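Treltow Play Kitchen: Progress Report to the Varninance Fund

3rd May, by the Treltow project office
2 min read

This report covers work on the play food and tableware sets since October.

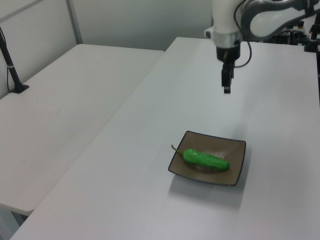
Green toy chili pepper on a square plate with a dark rim.

Sorting is complete. We now have 317 pieces of toy food and tableware on the list, and 30 boxes are packed for lending. Each box holds a mix of vegetables, fruit and plates. The chili peppers and the square plates go in the market stall boxes, which have been requested most often.

Spending to date is $3,155. Most of that went to Gruvetti for replacement pieces and storage boxes. The Mtshali order is two weeks behind and has not been billed.

Two items are still open. The printed contents cards need a second proof, and we have not settled how borrowers will report missing pieces. For now they write it on the return slip.

We are asking to move the unspent printing money to the next period. No other change to the budget is requested.

Last updated by the project office after the shelf check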